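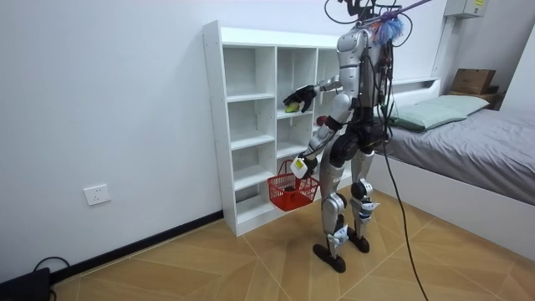 Would it survive a semester of students, was what the advisor of the Jaltevport robotics club wanted to know before we spent the money, and the reply we got from another club was that theirs had, mostly, if you counted two replacement hinge pins. That was enough for us. We ordered the Sesow practice room kit and have used it for one semester.

The kit is meant for student teams working on household tasks with a full-size humanoid. You get an open cubby shelf in flat-pack form, a plastic basket, a bag of small objects to pick up, a printed set of task cards and a login for the scoring sheet. We paid $1,861 including freight. Our own robot, bed and cables are not part of it, obviously.

Assembly

The shelf took two of our members most of a Monday evening. The boards are white laminate and the predrilled holes lined up, except on one upright where we had to redrill. The instructions are drawings only and step 7 has the panel facing the wrong way. Check the finished edges before you tighten anything.

In use

Our main task this year is tidying a bedroom: one hand holds the basket by its handle, the other reaches into a cubby and takes hold of whatever is on the board. The kit suits this well. The cubbies are open and square, and the boards are high enough off the floor that the robot can work standing up. The second row gave our team the best practice. There is enough clearance for a multi-fingered hand, but not so much that you can be careless about the wrist angle.

Round objects are harder than they sound. They roll on the laminate if a finger touches early. We logged 111 attempts on round items in the first month and got 70 clean grasps, which is better than our fall numbers on the old bookcase.

The basket is light and the perforated sides are easy to wipe down. It swings, though. Any team that plans to hold it in one hand while reaching with the other should practice moving slowly, and should check where the open top is pointing before letting go of anything.

The task cards are the weak part. They are written for a wheeled base and say nothing about foot placement. Our walking team wrote its own.

Compared with Hägglund

We borrowed the Hägglund set last year. It has better cards and a heavier shelf, but the compartments are narrower and we scraped knuckle covers on it every week. For a humanoid hand I would take the Sesow.

Support

Ballano handles orders and parts. They sent a new upright within the week and did not ask for the old one back. Email is better than the phone - the phone line closes at 3 p.m.

Worth buying if your club already has a robot and a room to put it in. Fasten the shelf to the wall.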